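Leave the Whiteboard Where People Can Walk Into It
Mio Oda, 2022-07-01 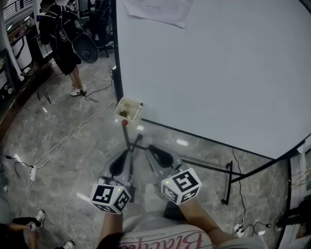 The whiteboard in our shared workroom, with a sheet of paper taped near the top.

Every few months somebody in our workroom proposes to get rid of the whiteboard. It is too big, they say, and it stands on the floor on black metal legs, so the cables must go past it. Everything on it could be kept in Trellen, where each of us already has an account. I have listened to this for seven years, and I would like to defend the board.

My first argument is the paper. People tape sheets to the board although they could write on it directly. I used to find this silly. Now I think a taped sheet says: please do not wipe me yet. In Trellen I have over 80 open notes and I could not tell you what five of them say. A sheet of paper at eye height I read each time I go to fetch my tea, whether I want to or not.

My second argument is about standing up. When we sit at the desks, the person with the keyboard decides what is written. At the board anybody can take the pen. When I came to Kobori my English was slow, and in meetings the talk had always moved on before my sentence was ready. At the board I could draw a box and an arrow, and people waited for me to finish the arrow. I have not forgotten this.

I must be fair to the other side. The floor is a real problem. White and black cables lie across the marble in tangles, with power strips at the ends of them, and a visitor needs to look at his feet. But a board did not make these tangles. We made them, one charger at a time, and we would make them also in an emptier room. I would begin there, with some cable ties and one free afternoon in August.

My colleagues at Trarnier took their board out and put a large screen in the same place. It is a good screen. When I visited, it was showing the logo of the company that sold it, and two people were drawing their plan on the back of an envelope.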